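4. Ajuste de la imagen tras la instalación

El monitor Larkus sale de fábrica con el perfil "Vívido" activado. En una tienda muy iluminada llama la atención; en un despacho cansa la vista y falsea los grises. Conviene cambiarlo antes de juzgar la pantalla y desconfiar de cualquier ajuste que prometa mejorarlo todo a la vez.

4.1 Antes de empezar

1. Deje el monitor encendido 30 minutos.
2. Apague el sensor de luz ambiente (Menú > Sistema > Sensor).
3. Compruebe que el cable entra hasta el fondo. Los cables Fung de 2 metros sirven; los adaptadores sin marca, a veces.

Nota: el asistente automático de Pandaveo pide permiso para calibrar por usted. Puede aceptarlo, pero anote antes los valores actuales. El botón "Deshacer" solo recupera el último cambio.

4.2 Brillo y nivel de negro

1. Abra Menú > Imagen y elija el perfil "Neutro".
2. Ponga el brillo en 121. La escala llega hasta 300, cifra que queda muy bien en la caja y que rara vez hace falta en interiores.
3. Abra la carpeta Muestras y cargue una imagen con negro liso y blancos brillantes.
4. Baje el nivel de negro hasta que el fondo deje de verse gris. Deténgase ahí.
5. Mire las zonas claras. Si los grises suaves se funden con el blanco, reduzca el contraste de punto en punto.

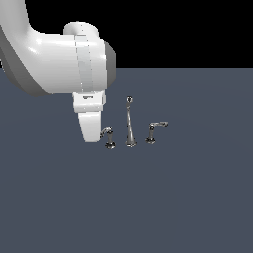 Figura 8. Imagen generada por ordenador: brazo blanco brillante con sombras grises, suelo azul pizarra y fondo negro.

Si el borde entre dos tonos lisos aparece con un halo, la nitidez está demasiado alta. Bájela a cero y suba solo lo necesario. El modo "Detalle Plus" hace lo contrario y no añade detalle alguno: refuerza los contornos.

Precaución: no use el contraste dinámico durante el ajuste. Cambia la luz de fondo por su cuenta y ninguna medida vale de una imagen a la siguiente.

4.3 Color

1. Seleccione la temperatura "Cálida 1".
2. Espere unos minutos. Al principio la pantalla parecerá amarillenta.
3. No toque los controles de rojo, verde y azul sin una sonda. A ojo casi siempre se empeora.

Nota: los perfiles Sternen que circulan por foros se hicieron con otras unidades. Pueden servir de punto de partida, poco más.

4.4 Guardar los valores

1. Vaya a Menú > Perfiles > Guardar como.
2. Elija una posición libre y confirme.
3. Apague el monitor con su botón, enciéndalo y compruebe que los valores siguen ahí. Una actualización de firmware puede borrarlos, aunque el aviso en pantalla diga lo contrario.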